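About Us

Dundis is a small company for building bricks and baseplates, made for young children and for the people who sit on the floor with them.

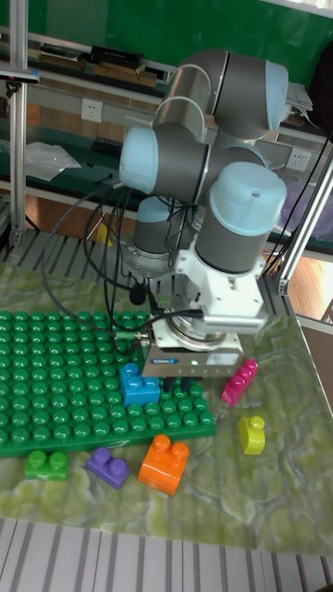

We started with one idea of Rutilio Nava, who was at that time repairing toys in a shop on Becerra Street. Parents brought him boxes of mixed bricks and asked always the same question: which ones go together? He began to sort them at night, and after one winter he had a list of the shapes children really use. From this list came our first set, the Jarnier.

The Jarnier set is still what we sell the most. It has big bricks with one or two studs, some of them straight, some L-shaped, and some with a curved side. We keep the number of shapes low, so a child of three can know all of them by hand. Colors are a different matter. We love colors, and every January we argue about them for too long. Purple was almost taken out two times and it is still with us.

A baseplate is sold separately, because many families have already one at home. We recommend to put it on a table mat and to leave free space around it, where the loose bricks can lie. Children like to see what they have before they choose.

Today we are 6 people in the Werketti building, second floor, the door next to the stairs. We send sets to nearly 400 kindergartens and play groups, and also to private homes. For groups we prepare boxes of 50 or 100 bricks, in mixed colors or in one color only – please write in your order which you prefer, otherwise you receive mixed.

If a brick is lost, you don't need to buy a new set. Write to us the color and the shape, and we send you the single piece in an envelope. When you don't know the name of the shape, a small drawing is enough. We received already many drawings and we keep them on the wall of the packing room.

Visitors are welcome in the mornings, from nine until noon. Please ring two times, the bell is not very loud.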